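Privel Corflute Election Sign, double-sided

Your candidate's face, 882 mm tall and weatherproof, on a stake that survives most lawns and some neighbours. Sold in packs of 20, any colour the party will let you use. Slogans are your own affair – we print what you send.

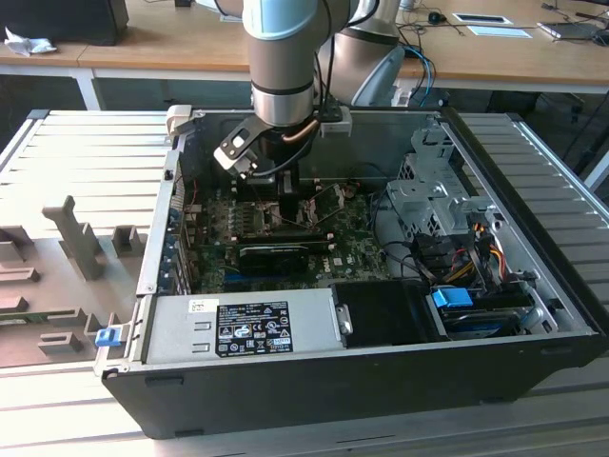 When do the signs have to come down?

Your local council sets the date, so check its rules before you order. Losing candidates tend to be quicker about it.

Pack of 20, stakes included: $122. Allow four working days.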